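Course Notes, Unit 4: Small-Item Storage on Open Shelving
Module: Household Organization, Karkbridge site

4.1 Scope

Unit 3 dealt with closed storage (drawers, cabinets, lidded boxes). This unit covers narrow open units of the kind placed in halls, landings and gaps beside appliances. The load is mixed: stationery, tape, cleaning wipes, small containers. Clothing and food are treated in Unit 6.

4.2 Terms

Tier — one horizontal shelf or tray, counted from the top.
Clear height — the distance from the surface of one tier to the underside of the next.
Footprint — floor area taken up by the unit, including casters if fitted.
Staging area — floor or table space where items are placed before they are assigned to a tier.

4.3 Procedure

1. Clear a staging area next to the unit. Hard floor is acceptable for notebooks and sealed packets.
2. Place a waste bin within arm's reach. Plastic wrap and cut packaging go directly into it.
3. Open packaging with scissors, cutting away from the free hand. Do not tear wrap over the shelves.
4. Group items by use. Flat items (notebooks, booklets) are stacked with the spines on one side.
5. Load the tiers. Items used daily go at hand height. Rolls of tape and small containers may go lower.
6. Before shifting a loaded unit, hold it by the posts and check that upright items are stable. Trays are not handles.

On a landing, keep the full width of the stair approach free. The working figure for this course is 900 mm of clear passage, measured from the outermost point of the unit to the railing or wall opposite. Where this can't be met, the unit goes elsewhere.
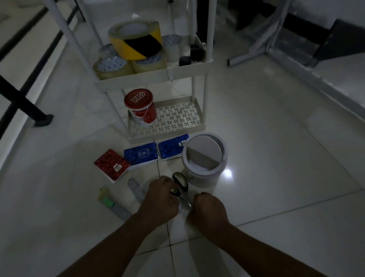
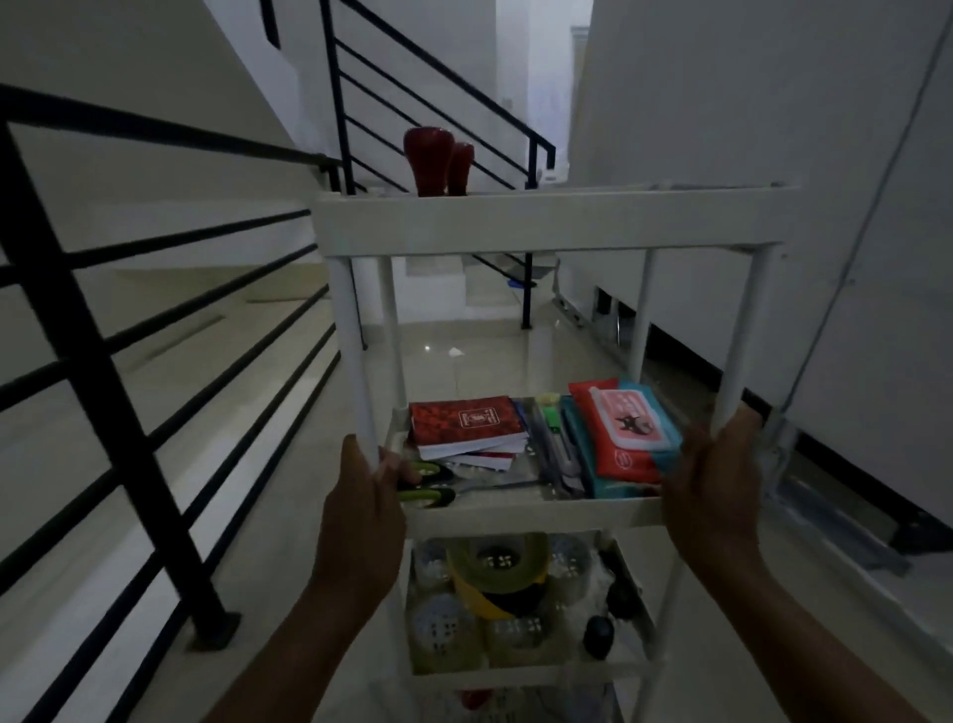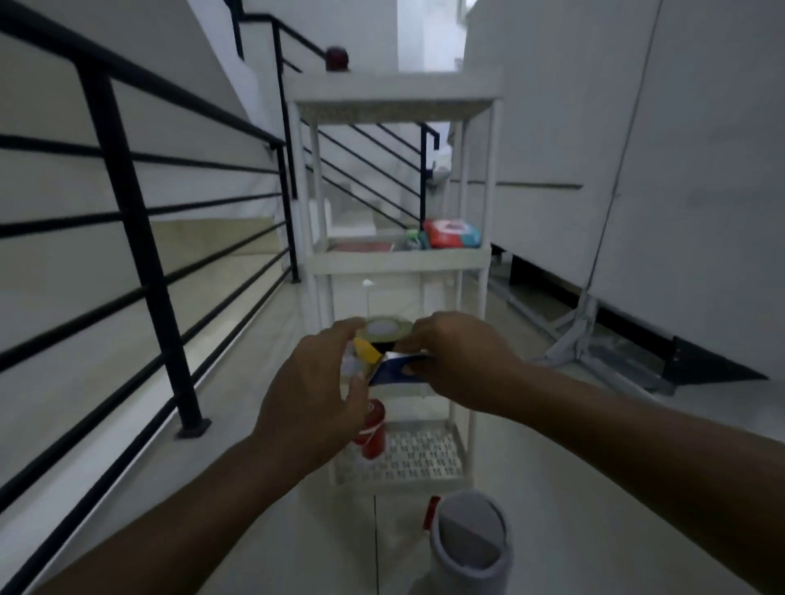

Fig. 4.1. Handling work. First: scissors in use, notebooks on the floor. Second: cart held by its posts, middle tray loaded. Third: a roll of tape in hand in front of the shelving.

4.4 Notes on loading

Stacked booklets take up little clear height and leave usable space above. Pens and markers stored upright need a holder or a close neighbor on each side — otherwise they fall when the unit is moved. Wipes should remain accessible from the front. Perforated tiers are unsuitable for paper clips, erasers and other items smaller than the slots.

Tall containers on the top tier raise the center of gravity. For the Nitis worksheet, assume a limit of 200 mm for any item placed there.

4.5 Assignment

Choose one open unit at home or in the Robles workroom. Record the number of tiers, the clear height of each and the footprint. Propose a layout on one page, with a sketch at any convenient scale. Maximum 25 items. Due in June with the Unit 5 worksheet.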